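The Man Who Mends Trousers for a Living Would Like You to Stop Saying Sorry

The repair counter at Halvorsen opens at eight, and by ten past there is a line of people holding plastic bags and looking guilty.

"They all apologize," says the mender, who has run the counter for 28 years and asked to be left out of this by name, on the grounds that his phone rings enough. "They say, I'm sorry, it's just an old coat. I'm not the coat's mother. Put it on the counter."

He learned on the job at Grilard, a factory that made work pants and paid by the piece. The pay, he says, was terrible and so were the pants. What he got out of it was speed, along with a low opinion of cheap thread that he will share with anyone who stands still.

"You can have a beautiful seam and bad thread, and in 6 months you've got two pieces of cloth that used to know each other," he says. He pulls a spool out of a drawer, snaps a length between his fists and looks pleased that it broke.

I ask what people get wrong when they sew at home. He asks how long I have.

Knots, mostly. People tie one the size of a pea and then wonder why it pops through the cloth. They also cut their thread as long as their arm, and then some, to save themselves threading the needle twice. "So now they've got a yard of thread going around the chair leg, around the cat. Cut it short. Thread the needle again. It's not a tax."

His evening class meets in the room upstairs, 12 people to a table built for fewer. It was supposed to run for a month. Most of the students in it now have been coming since August, and he suspects a few of them of tearing their own clothes.
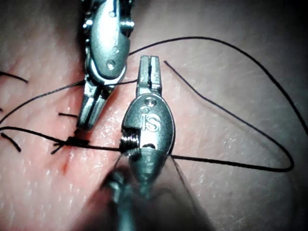 One student told me that the first two weeks were nothing but knots and that she went home both times wanting her money back. She has since hemmed every curtain she owns, and one belonging to her sister, who hadn't asked.

The mender takes this as praise. He is less sure about the rest of the world's new interest in his trade. Clokel, the shop across the street, now sells jeans with the patches already on, for more than he charges to patch a pair properly.

"I went in and looked," he says. "The patch isn't over anything. There's no hole. I turned it inside out to check and they asked me to leave."

Would he ever retire? He thinks about it while picking lint off somebody's blazer. Then a woman comes in with a plastic bag and says she's sorry, it's only a zipper, and he holds out his hand for it.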